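Ticket 128 — Grocery corner, display fruit
Site: Grirkitau, ground floor
Opened: 09/08/2023
Status: Open (again)
Priority: Low, according to everyone who doesn't have to pick up the grapes

Problem as reported: "Fruit keeps shedding." The fruit is artificial, bought from Pirnus in 2018, and was sold to us as maintenance-free. Leaves come off the stalks and get left on the floor, where they look like salad.
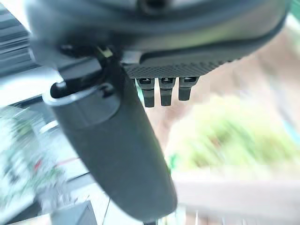
Tried so far:
1. Pushed the leaves back on by hand. Held until June.
2. Craft glue. Held the leaf to my thumb very well.
3. Asked Skatason for spare leaves. They sell them in packs of 62. We need eight.

Second complaint, added to this ticket because the form wouldn't let me open another: the green grapes and the red grapes are meant to have a crate each. Queiroz stock sheet is clear on this. The stock sheet is also the only thing that has ever kept them apart.

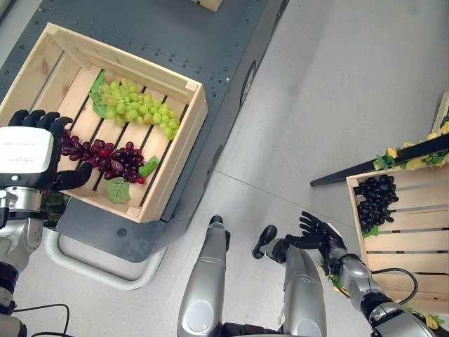
Current thinking is to let them share. The pine crates have gaps between the slats, so a stray leaf can poke through the bottom and catch on whatever it's standing on — lift straight up, please, and don't drag.

Next step: florist's wire on the stalks, red bunch first. If a leaf comes off in the meantime, put it in the envelope by the sink. Do not reply to this ticket with the word "grapevine". Two people already have.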